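Plakton Dock Kit: Frequently Asked Questions

Last updated 11 Dec 2021

What is the Dock Kit?

It's a printed platform on legs that gives a small robot arm a fixed place to put things down and pick them up again. You supply the arm, the things, and the patience. We supply the part that stays put.

Does it come with a robot?

No. We get this one a lot, usually from people who have already paid. The kit is the platform, its legs, the loose flat parts, the fasteners and a paper manual. The price would look very different if there were a robot in the box, and so would the box.

Which arms does it work with?

Any desktop arm that can reach 24 centimeters out from its base and set an object down without flinging it. We test on the Dikden 3 and the Hubmann Mini because those are the two we own. If yours is something else, check the reach first and write to us second.

Do I have to print anything?

Not unless you want to. The standard kit comes printed. The files-only version costs less and assumes you have a printer, a spare weekend, and a relaxed attitude toward the first attempt. The full set takes 41 hours on our machines. We slice it into separate jobs so that a failure at hour 39 only ruins your evening.

Why can I see layer lines?

Those are the printer's signature. We could sand them off, and then we would have to charge you for sanding. They make no difference to how the dock works. If a surface is rough enough to snag a cloth, though, that's a fault, and we'll replace the part.

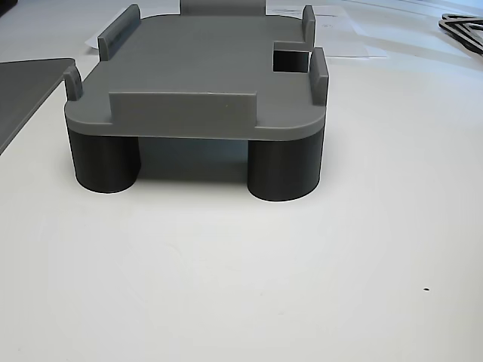
How long does assembly take?

Less than an hour for most people. Put the legs on first and stand the thing on a flat table before you do anything else. If it rocks, loosen all the legs, press down on the plate and tighten them again a little at a time. Folding a beer mat under one corner also works, but we can't officially support beer mats.

What do the upright tabs do?

They keep whatever you've docked from wandering sideways. They're also the first thing people snap, generally by lifting the dock by them. Lift it by the plate. Spare tabs are cheap, and we sell more of them than we'd like.

Can I trim the tabs or widen the notch?

It's your dock. Go slowly, use a fine file, and know that the warranty ends at the first stroke. If you need a different size, the files are editable, and changing a number hurts less than filing plastic for an afternoon.

How many cycles will it last?

Our longest bench run so far is 3,843 docking cycles on one platform. It ended when the arm's wrist motor quit. The dock was fine and has been slightly smug about it since.

How accurate does my arm have to be?

If it can hit the same spot within two millimeters, you're in good shape. If it's closer to five, slow down the last part of the approach. Beyond that, you have an arm problem, and a nicer dock won't fix it.

Do I need the Zundton software?

No. Zundton is our free setup program, and it does save you from typing positions by hand. You can also teach the positions by moving the arm yourself, as people did before we wrote 1,181 lines of code to avoid it.

Will my order arrive in December?

Printed kits ship in the order they come in, and the queue is longer than usual this month. Files-only orders arrive as fast as your email does. Check the spam folder – that's where they like to spend the holidays.

Can I return it?

Within 30 days, yes, if it's in one piece. Kits in several pieces will be considered if that's how they reached you. Send a photo with your order number and we'll sort it out from there.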